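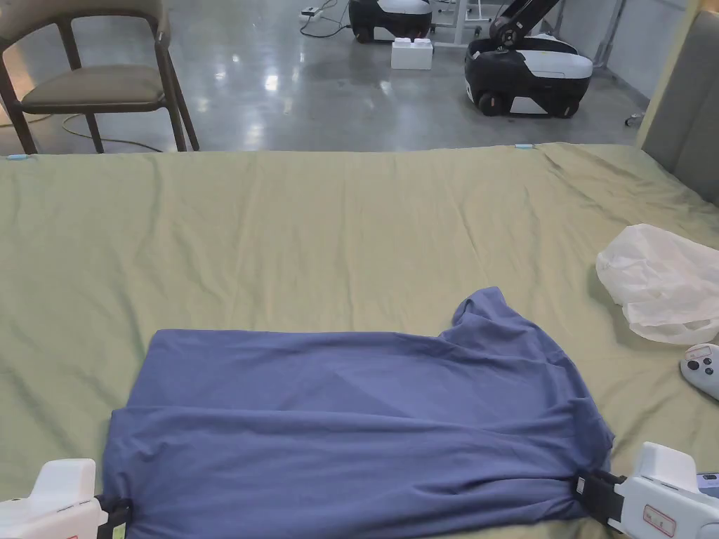 Settling In: progress report to the Espinoza Fund
May 2025

Period covered and purpose

The report covers the work of the Settling In project from January to the end of the spring term. Settling In is run by Curent and helps people who are moving from temporary accommodation into a tenancy of their own in Erkton. The grant pays for two part-time support workers, the rent on the Clivasari Road store and a small hardship budget. It should be read alongside the budget sheet sent separately.

Households supported

We have worked with 115 households since the grant began. Most were single adults leaving hostels. The rest were families, nearly all of them with at least one child under school age. Referrals still come mainly from the council's housing team, but more now come from the two health centres, which was one of the aims we agreed with you at the start.

The target for the full grant is 300 households. We are a little behind where we expected to be. January and the weeks after it were slow, as few empty flats were being let while the boiler replacement works went on at the Erkton estate. Lettings have picked up and we do not think the target needs to change, though we will know better by the next report.

Home visits

Each household is offered a visit before the move, one in the first week and another after a month. Take-up of the first two has been good. The third is harder to arrange. People have often changed their phone number by then or are working shifts, and some feel they no longer need us. We have started booking the month visit while we are still in the flat on the first one, and fewer are being missed as a result.

The visits deal with ordinary matters — reading the meter, setting up a payment plan for the water bill, finding out which bins go out when. Support workers have also spent more time than planned on everyday housekeeping. Several younger tenants asked for help with washing and storing clothes, having lived out of bags for a long time. We have put together a short session covering how to sort a wash, how to dry things indoors without causing damp, and how to fold shirts and bedding so that they fit in a small chest of drawers. It takes less than an hour and is done in the tenant's own home.

Damp comes up on almost every visit. Many of the flats have electric panel heaters and no outside drying space, and tenants who are worried about cost leave the heating off. The support workers now carry a simple humidity gauge and leave it with the tenant for a fortnight.

Furniture and bedding store

The store holds beds, mattresses, tables, kitchen packs and bedding. Every household gets a bed for each person, one set of sheets per bed and a kitchen pack on the day they get their keys. We missed this on 14 occasions, mostly when a tenancy was signed at short notice and the van was already booked. In each case the bed was delivered the following day and the tenant was offered an air bed in the meantime.

Single sheets and duvets are well stocked. Double sheets are short and we have been buying them new, which has used more of the hardship budget than we allowed for. We have asked two hotels whether they would pass on linen they are replacing and are waiting for answers.

The van is a 2005 model and has needed a new clutch and two tyres. It passed its MOT but the garage has told us not to expect many more years from it. We are not asking for funds towards a replacement at this stage.

Staffing

One support worker left in the winter and the post was empty for five weeks. The new worker came from a debt advice service and has taken on most of the work on energy bills. Both workers have now done the fire safety and lone working training set out in the grant agreement.

Spending

Spending is within the total agreed. Salaries are under budget owing to the vacancy. The hardship budget and the van are both over. We would like to move part of the salary underspend into the hardship budget and have marked the sum on the budget sheet. Please let us know if this needs a formal request.

What tenants have told us

We ask every household the same four questions at the month visit. The most common answer to what helped most was having a bed on the first night. The most common complaint was about the time taken to get a cooker connected. We can supply a cooker but cannot fit it, and waits for the landlord's contractor have been as long as three weeks. We have raised this with the landlord and have been lending out two-ring hobs until the fitting is done.

Work before the next report

Agree a fixed weekly slot with the contractor for connecting cookers.
Write up the clothes and bedding session so that the hostels can run it before people move out.
Find a regular source of double sheets.
Contact the households who missed their month visit and offer a phone call in its place.
Renew the lease on the store, which runs out in the autumn — the landlord has said the rent will stay the same.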